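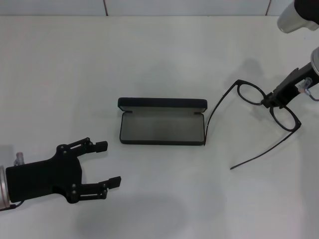
Glasses held at the bridge, case open, the other hand with nothing in it.

Bench tips: what I do differently since the arms broke my glasses

I promised a few people a write-up of the Great Specs Disaster, so I've folded it into the tips page, where it might do some good. If you came for the bit about getting glue off a worktop, it's further down the site with the other cleaning stuff. This one is for those of you who've put a pair of small robot arms on a table at home or in the shed and are teaching them to do fiddly jobs.

The job was putting a pair of glasses away in their case. Dead simple, you'd think! One hand picks the glasses up, the case sits there with its lid back, and in they go. I'd run it plenty of times with no bother at all. Then we had a power cut at the Brusville end of the village, a short one, just long enough to make the fridge shudder, and when it all came back on I restarted the program, saw the arms wake up and find their home position, and went to put the kettle on.

I heard the crack from the kitchen.

When the power went, the arms had lost my grip setting. I'd turned the squeeze down to 19 on the slider months before, and forgotten it was a thing I'd set at all. After the restart it went back to the one it came with, which is 82. So the hand closed on the bridge of the glasses exactly where it was supposed to, and then just carried on closing. The bridge went clean through. And then I made it worse, of course, by reaching in to rescue the bits while the arm was still live, and it shut on the side of my thumb. Nothing broken (on me), but I had a lovely blue nail until July.

So here's what I do now, more or less in the order I learnt it.

Check the squeeze before anything else
Every time the arms have been off, I look at the grip number before I press go. I've got it written on masking tape stuck to the shelf over the desk: GRIP 19. If you don't know what your number ought to be, start low and come up in small steps until the thing stays put when you give it a gentle tug with the arm stopped. A dropped pair of glasses from a couple of inches up is usually fine. A squeezed pair isn't.

Try it on a sponge
First close of the day is on a washing-up sponge. I stand it up where the glasses would be and let the hand take hold of it. At the right setting the sponge dents a bit, and at the wrong one the pads nearly meet in the middle, and you can see that from across the room. It costs you one sponge and ten seconds. I only wish I'd thought of it while my nail was still pink.

Don't trust "home"
This caught me out more than anything. The arms did their little stretch and parked nicely, and I took that to mean all was well. All it means is that they know where they are. It tells you nothing about speed, or squeeze, or which version of your program got loaded. I had three saved under nearly the same name (glasses_final, glasses_final2, you know how it goes) and now the old ones live in a separate folder.

Where to hold glasses
I still take them by the bridge. I went round and round on this after the accident and tried the arms of the glasses instead, but they swing about, and you end up chasing the hinge. The bridge is short and it doesn't fold. The trouble with it is that there's nowhere for a mistake to go — if you over-squeeze, it's the bridge that gives. So bridge, yes, but with a soft hand. Keep the pads away from the lenses and wipe them now and then with a damp cloth. Grit in a rubbery pad will scratch anything.

Watch the trailing ends
With the glasses open, the two arms (the ear bits, I mean, I do wish they were called something else) stick out a good way from where you're holding. I'd planned the whole move round the hand and forgotten all about the ends. One of them would catch the rim of the case on the way over and twist the glasses in the grip, and I had the hand set to squeeze harder if it felt something slip. You can guess. Twist, slip, squeeze. I've switched that helpful little feature off, and I bring the glasses in higher and come straight down.
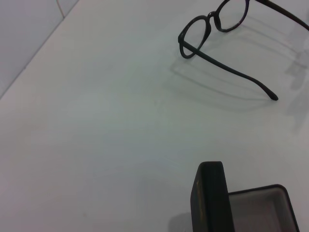 Rajkumari Yadav wrote in to say she'd leave that feature on but put a ceiling on it. "Mine is allowed to tighten a bit and then it has to stop and sulk," she said. "I lost a lampshade and two egg cups before I found the menu for it. Also, please tell people to fold the glasses first if their case is a slim one. An open pair won't go in whatever the robot thinks, and it will lean on the lid to try and make it."

She's quite right about the folding, and I should have had it in the first version of this page. Most long, narrow cases want the glasses shut. If you're only practising the carrying part you can stop short of the case and set them down on the table, and that's how I'd begin: pick up, move across, put down, go back for another go. Leave the folding for a day when you're feeling patient. I do the folding by hand about as often as I let the arms try it.

Use rubbish glasses
I can't believe I need to write this one down, but I was using my own reading glasses. My actual, only, wear-every-evening reading glasses. Get a cheap pair from the chemist or ask round the family for old ones. A plain plastic frame is good for learning on. Leave wire frames for later, they bend before you've noticed anything's wrong.

Mind the lid
A sprung case lid is a second moving part that nobody has programmed. Bump the case and some of them snap shut, and if a hand is inside at the time you've got a stuck arm pushing against a hinge. I put a blob of reusable putty under the case to stop it skating, and I check the lid stays back on its own when I knock the table with my fist. If it doesn't, use a different case.

Black things on a white table
Black glasses on a pale top are easy for me to see, and the arms' little cameras seem to like it too. Shadows are the nuisance. With more than one light on, you get a whole fan of soft grey copies next to the frame, and for a while mine would go for the shadow, pinch thin air and lift it very carefully over to the case. Funny the first time. I turned off the desk lamp and used only the ceiling light, and it was much better behaved. Have a play with your own lights before you go changing the program.

The stop button goes on YOUR side
Mine was at the back, behind the arms, so I'd have had to lean over them to reach it. Daft! I moved it to the front edge by my left hand, on 40 pence worth of sticky pads from the market. Now try pressing it when you don't need to. Do it with your eyes shut. Do it with a mug in the other hand.

And while we're on it, find out what your stop button does to the grip. On some arms everything goes limp, which drops whatever they're holding. Others freeze with the fingers shut, and if one of those fingers has your thumb against it, you want to know in advance how to get them open. Mine freeze. The release is in the Zesix software, two menus down, and I found it one-handed while swearing. There's now a note on the tape for that as well.

Hands out while it's live
No reaching in. Not for the glasses, or to nudge the case straight, or for a crumb. Stop it, see that it has stopped, then reach. I've told everyone in the house the same, and the cat is shut out on principle.

Cables
Give them a look along their whole length every week or so. They go back and forth with the wrist every time it moves, and a cable that snags will tug the hand off its mark just enough to miss. I had one go stiff after I'd run it too tight round the table leg. A loose loop is what you want.

Power cuts
I bought a second-hand battery backup from a man in Bresevley, so the arms get a few minutes to stop properly. It's heavy and it beeps, but it has done its job twice this winter. If you don't fancy one, at the very least turn off "start automatically when power returns" if your set has it. Imagine coming home to that.

Mending the glasses
Superglue on a snapped bridge lasted until I sneezed. The optician looked at it very kindly and sold me new ones. The old pair has become the practice pair, bridge bound up with thread and epoxy, and I'd say it's now the strongest part of them.

Last changed 2022-01-25, to add the bit about folding.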